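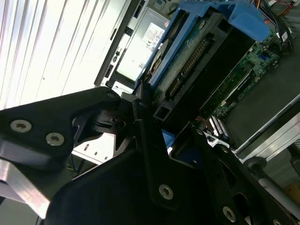

Support > Guides > Teaching by Demonstration

4. Teaching the drive removal task

This section covers recording demonstrations of one job: taking a hard disk drive in its plastic caddy out of an open desktop computer. It assumes you have finished Section 3 and that the arm holds its position when you let go of it. If it sags, go back. Nothing you record on a sagging arm will be worth keeping.

A word on expectations before you start. The Statov sales sheet says a new task can be taught "in an afternoon." We have set up this job at the Crabtree recycling site and at our own bench, and we have not seen it done in an afternoon. At Crabtree it took 496 recorded demonstrations, of which 213 were thrown out. You may do better. Plan as if you won't.

4.1 Choose how you will teach

The arm accepts demonstrations in two ways.

Hand guiding. You hold the arm by the grip ring and move it yourself. It is easy to learn and you can feel when a part resists. The trouble is that your own strength gets mixed in with the arm's. A caddy that slides out nicely under your hand may not budge when the arm tries it alone.

Remote control. You move the Fledudine handset and the arm follows. It is slower and most people hate it for the first hour. The recordings are usually better, as the motors have done all the pulling.

We use hand guiding to work out the path and remote control to record it. The software lets you mix both kinds in one training set. We don't recommend this, whatever the tooltip says.

4.2 Prepare the computer

CAUTION: Unplug the power cord from the wall before opening the case. Do not open the power supply for any reason. It can hold a charge after the cord is out, and nothing in this task requires you to touch the inside of it.

1. Take off the side cover and lay the computer on its side on the bench.

2. Remove the data cable and the power cable from the drive by hand. The system can be shown how to pull cables, but we have yet to see it do so reliably in a tight case, and this guide doesn't cover it.

3. Tuck loose cables away from the drive bay. Tape them if they spring back.

4. Find the release on the caddy. On many cases it is a colored tab or latch, but makers differ. Work it with your fingers a few times until you know which way it moves and how far.

5. Clamp the chassis to the bench. Pads or rubber feet are not a substitute. The chassis will creep a little with each pull, and you will not notice until your last demonstrations no longer match your first.

Note: Use scrap computers for teaching. Do not practice on a machine with data anyone wants.

4.3 Check the wrist view

1. Turn on the wrist camera and open the live view.

2. Move the arm to the start position above the open case.

3. Look at how much of the picture the gripper takes up. With the fingers reaching down into a case it can be a great deal. What matters is whether you can still see the part of the caddy you mean to grip.

4. If the fingers hide the caddy, change the angle of approach. Tilting the wrist helps more often than backing away.

5. Look for glare from bare metal. Power supplies and bright brackets are the usual offenders. Move the lamp and check again.

The setup wizard will show a green "View OK" message at this point. It checks focus and brightness. It has no idea whether the caddy is in view, and it has shown us green with the lens pointed at a wall.

4.4 Record a demonstration

CAUTION: Keep the gripper clear of the motherboard at all times. A finger link can scrape small parts off a board without tripping the force stop. The force stop is meant to protect people and the arm. It will not protect the computer.

1. Press Record on the handset and wait for the tone. Movements made before the tone are lost.

2. Bring the gripper in toward the caddy at slow speed. Watch the outer parts of the fingers as well as the tips. When the hand is tilted, the widest part is often well behind the place you are looking at.

3. Stop just short of contact. Count to two.

4. Move in and work the release. If you miss it, stop the recording and delete it. Do not hunt around with the fingertips and save the result, or the system will learn to hunt.

5. Close the gripper on the plastic of the caddy. Never grip the drive's circuit board or its connector.

6. Pull along the line of the bay. If the caddy jams, ease off and pull once more. If it jams again, discard the recording.

7. Lift the caddy clear of the case, place it in the tray, and open the gripper.

8. Return to the start position and press Record again to stop.

9. Mark the recording Good or Bad right away. You will not remember later.

Put the caddy back by hand and repeat. Shift the start position slightly each time. Sets recorded from one fixed start look excellent in the progress chart and fall apart the first time the computer is set down a finger's width to the left.

4.5 How many to record

The software suggests 9 demonstrations and will let you press Train after that. With a set that small the arm will follow a path that looks right and close on air. We suggest no fewer than some 424 attempts for one case model, including the bad ones. A second case model is close to a second job. The claim that skills "carry over" between models may come true one day, but we would not build a schedule on it.

Take breaks. Recordings made late in a shift are jerky, and you can see it in the speed trace. At Crabtree we stopped accepting anything recorded after 4 p.m. and the success rate went up without any other change.

4.6 Test what it learned

1. Load a computer that was not used for teaching.

2. Set speed to Low and keep one hand on the stop button.

3. Run the task and do not help. Nudging the chassis or loosening the caddy beforehand counts as helping.

4. Write down what you saw, including runs that worked but looked bad. The built-in score marks a run as a success when the gripper opens over the tray. It does not check that there was a caddy in it.

5. For each failure, record new demonstrations that begin close to where things went wrong, then train again.

Note: If the arm fails in the same place after three rounds of training, the cause is probably mechanical. Check the clamp and the finger screws first. More recordings will not fix a loose screw, though the help desk may well suggest them.

4.7 Saving the task

Save under a new name each time you train. The Overwrite option is on by default and there is no undo. Sostine has been asked to change this and the request is listed as under review. Until then, turn the option off under Settings > Tasks > Storage, and check it again after every update, as updates turn it back on.

Go on to Section 5 to set the tray position and the end-of-shift routine.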